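Bottle task, part 3: recording good demonstrations with two arms
Travumora Student Robotics Club - guides for new members

In part 2 you calibrated the arms and checked the grippers. In this part you will record the bottle task by teleoperation. Please read the whole page before you sit down at the controls, it saves time for the next team.

What you need
Two arms on the base, both homed
The foam holder with six slots
Six glass bottles, caps on
A partner who stays near the stop button

Step 1. Set the holder
Put the holder in the middle of the table, with the long side toward the base. Both arms should reach every slot without stretching. Try the back corners first, these are the difficult ones.

Step 2. Set the speed
Open the Vumum panel and write 500 in the speed limit field. The default is 2,000 and it is too fast for glass. When your team has finished ten clean episodes you may go up to 600, but ask first.

Step 3. Choose the arm
Slots on the right belong to the right arm, slots on the left to the left arm. For the middle slots take the arm which has the more comfortable elbow. The other arm waits with its gripper open, low and close to the holder, and it does not cross the middle line.

Step 4. Grip and lift
Go down with the fingers open and close them on the body of the bottle, at the label. Do not grip the neck. Lift straight up until the bottom is above the foam, and only then tilt. If you tilt early, the bottle pulls the holder with it and the episode is lost.

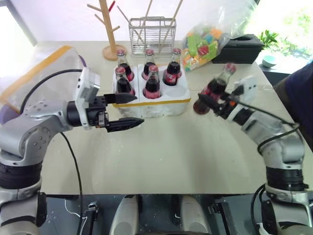 Thaddeus Tran wrote under the first version of this page that his team got better results when they stopped for one second after closing the fingers, before the lift. The policy trained on their episodes did not try to lift with a half-closed gripper so often. We tested his advice on Thursday and now it is a part of step 4 - please count "one" in your head.

Step 5. Put it back
Bring the bottle upright above the same slot, go down slowly and open the fingers. Move back along the line you came from. Press Save only when both arms are still.

Step 6. Check the episode
Play it once at normal speed. Delete it if the fingers slipped, or if the idle arm moved for no reason. A small correction in the air is fine, we keep those.

File names
Use team name, slot number, episode number, for example tolentino_6_014. Slot 1 is back left, slot 6 is front right. The shared folder has 2,194 episodes now, and the ones without a slot number cannot be used for the Grenddale challenge.

Part 4 explains how to start the training.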